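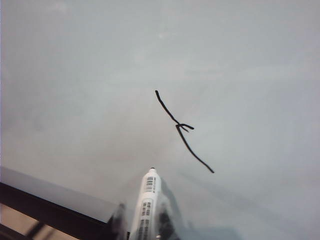

SKELTSIDE, June 23, 2023. The Skeltside Robotics Club will hold its first Robot Drawing Day this December, and sign-ups are open now! Student teams will program an arm to pick up a marker and draw on a board, with 19 teams already on the list and room for 50.

"The kids cheer for every single line," said club coach Genalyn Espiritu. "I do too."

Entry is free. Teams can sign up with Kiros Tsegaye at the club desk.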